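Ticket: Recliner, left seat, will not go all the way back
Product: Womcombe two-seat recliner, gray-green leather
Status: Open (reopened, then reopened again)
Opened: 12/28/25

Summary from customer: The left seat stops 9 inches short of flat. The right seat reclines fine, which only makes the left one look worse. I have been through the Womcombe troubleshooting sheet twice and would prefer not to be sent it a third time. 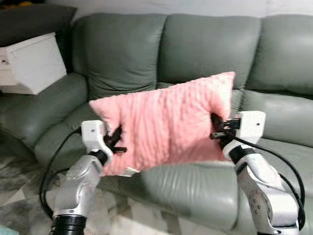
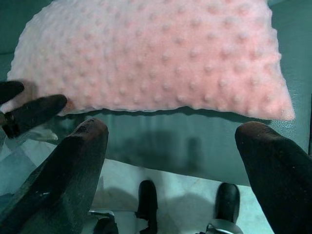
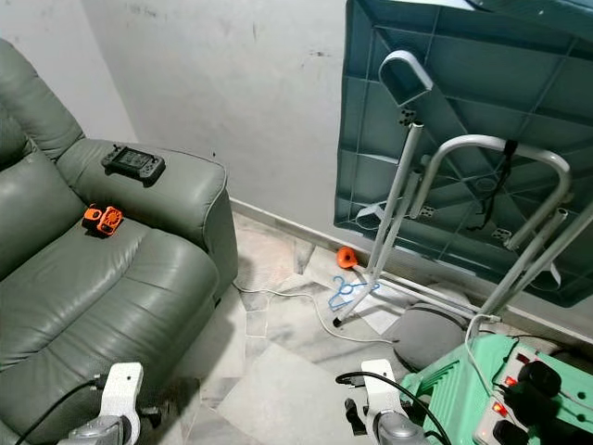
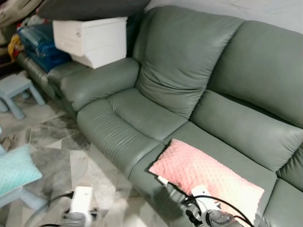

Step 1, clear the seat. Done. Anything on the cushions or the armrest gets moved before I pull the lever. The pink pillow lives on the sofa and migrates between seats, so I took it to another room and shut the door. Left seat still stopped 9 inches short. Pillow cleared of all charges and returned.

Step 2, check for objects under the mechanism. Recovered: one pen, a Bassi charging cable I had already replaced, and 30 cents. No change in recline. I am 30 cents up on the day.

Step 3, check clearance behind the backrest. The sheet asks for 12 inches. I had less than that, so I dragged the whole thing forward, measured 12, and tried again. Same stop, same clunk. The sofa weighs what a sofa weighs and I would like that noted.

Step 4, lubricate. Used Lustalex dry spray on the pivot points as directed. It used to clunk and squeak. Now it only clunks.

Reply from Gristden Home Support:
Thank you for your patience. Please confirm the pillow was not behind the backrest during testing. Plush fabric can get drawn into the gap between the seats.

Customer:
Confirmed. See Step 1, other room, door shut. I also ran a hand down the gap between the seats and found lint – a lot of lint – and nothing with bumps on it.

Reply from Gristden Home Support:
Please sit in the seat, pull the lever fully, and push back firmly 50 times to settle the mechanism.

Customer:
Done. The mechanism is not settled. I am fairly settled. On the later pushes I noticed that the clunk comes from the left side only, low down, toward the front, and that the footrest comes up slightly crooked. To me this sounds like a bent link on the left side. It has done this since August, a little worse each month.

Reply from Gristden Home Support:
We have requested a left-side link kit from Womcombe. Please do not use the left seat until it is fitted.

Customer:
Fine. Does the kit come with the bolts, or do I reuse the old ones? The parts page shows them and the parts list doesn't.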